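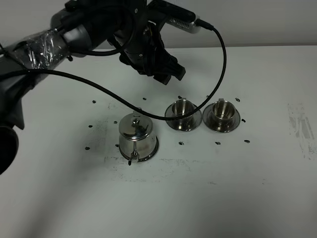
*Page last changed: Saturday, December 25, 2021*

# Why can't I remember being a baby?

Quick one, because three of you asked it this month and I promised. Try this first. Shut your eyes. What's the very oldest thing you can remember?

Got something? Good. How old were you? Most people say three or four. Some say two. Hardly anyone gets back to their first birthday, even though there was cake and everybody was singing at them.

Funny, right? You were there! You were awake for at least some of it.

## So was my brain switched off?

No way. Babies learn tons. Whose voice is Mom's, which cup is theirs, how to sit up, what "no" means (sort of). All of that is memory. It just isn't the story kind, the kind you can tell somebody at lunch.

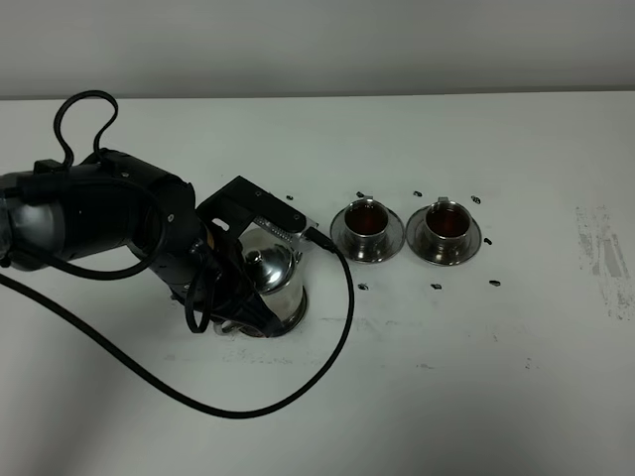
The story kind needs extra help from a part deep in your brain called the **hippocampus**. Say it hippo-CAMP-us. The name comes from a Greek word for seahorse, becuase somebody long ago thought it was shaped like one. In a baby it's still growing, and growing fast. New bits get added all the time, and scientists think the old memories may get lost or buried in all that building.

They don't agree on everything yet. Maybe the memories are gone. Maybe they're still in there and you can't reach them.

## Words matter too

Think about telling a story with no words. Hard! When you got better at talking, you could go over things. "Remember the duck? The duck bit my hat." Every time you told it, it stuck a little more. Kids whose families chat a lot about stuff that happened often remember further back.

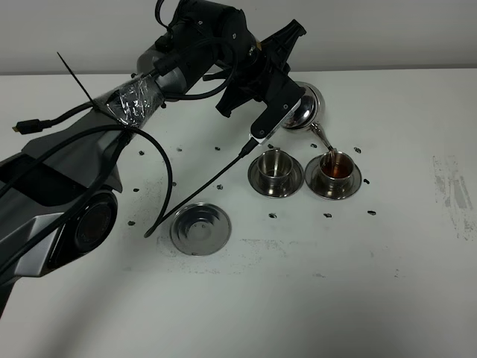

Glória Sequeira is 87 and her first memory is a green bucket. Just a bucket, on a step, in the rain. She doesn't know why that one stayed. Horácio Vilela was sure he remembered falling in a pond when he was one. Then he found the photo. He'd seen it so many times that his brain made a memory out of it. That happens to lots of people, and it isn't lying. Brains fill in gaps.

## Try it at home

- Ask a grownup for thier oldest memory. Then ask how they know it's real.
- Write down yours. Smells, colors, who was there. Put the date on it.
- Hide the paper till next January. Write it again without peeking. Compare.

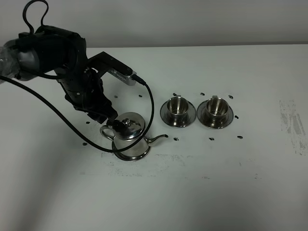

*A robot arm gripping the lid of a teapot.*

## Hard words

**Hippocampus:** part of the brain that helps make new memories.

**Infantile amnesia:** the long name for not remembering being a baby. Amnesia means memory loss.

Next page is about dreams. Not finished yet, sorry, working on it.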